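Print | E-mail

Ticket 2882 – Play fruit, Orov set

Customer says the mangoes roll off the pink plate. I doubt the plate is at fault.
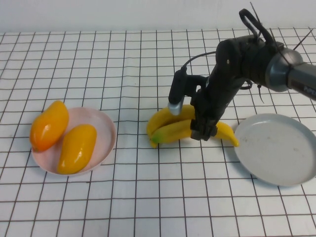
Fouzia Ansari replied that the rim is too shallow for anything that long.

Maybe. One mango overhangs the rim, but I'd try it alone on the flat sheet before refunding anyone.
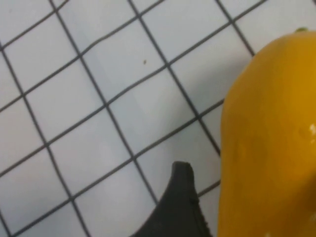

Soudabeh Mirzaei
Returns Desk

Still open. No new plate until I see one roll.

Comments

Merkus: Same plate, same trouble.

We use cookies. Accept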